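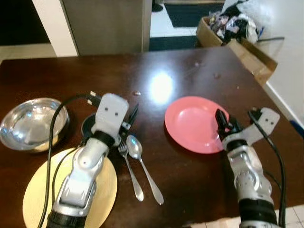 Bowl, plates, fork and spoon on a dark brown wooden table with a glossy surface.

How to get white heat marks out of a polished table

Search for this and you will be told to use mayonnaise. Also toothpaste, cigarette ash, a hairdryer and a walnut. I have tried most of them on a table I bought at the Detstead auction rooms for 55 pounds, and I remain unconvinced by nearly all of it.

First, find out what you are dealing with. A cloudy white mark is usually moisture trapped in the finish, and you stand a fair chance with it. A black mark has gone into the wood, and no sandwich filling is going to fetch it out.

What you need
A plain white cotton cloth, ironed flat and with no print on it
An ordinary iron with the water emptied out
A soft duster
A little paste wax

Step 1. Leave the mark alone for a day or two. Fresh ones sometimes fade by themselves, which I suspect explains most of the glowing reports about mayonnaise.

Step 2. Fold the cloth once and lay it over the mark. Set the iron to its lowest heat, steam off.

Step 3. Press for three seconds, lift, and look. Repeat, and keep the iron moving. If the finish feels tacky, stop at once and let it cool. Mine took almost 100 presses spread over an afternoon, so ignore anyone who promises it in a minute.

Step 4. When the mark has gone, or has stopped changing, let the table cool fully. Then rub on a thin coat of wax and buff it.

Do not try this on veneer that is already lifting, or on anything you could not bear to spoil. Old shellac softens very easily – test underneath first.

What about the shop remedies? I paid for a tub of Drundodau ring remover and found it worked about as well as plain wax, at a good deal more money. It may do better on other finishes. The label says it suits "all woods", which tells you very little when the trouble is in the polish.

If you are left with a faint ghost after two goes with the iron, live with it or put a mat over it. I have a mat.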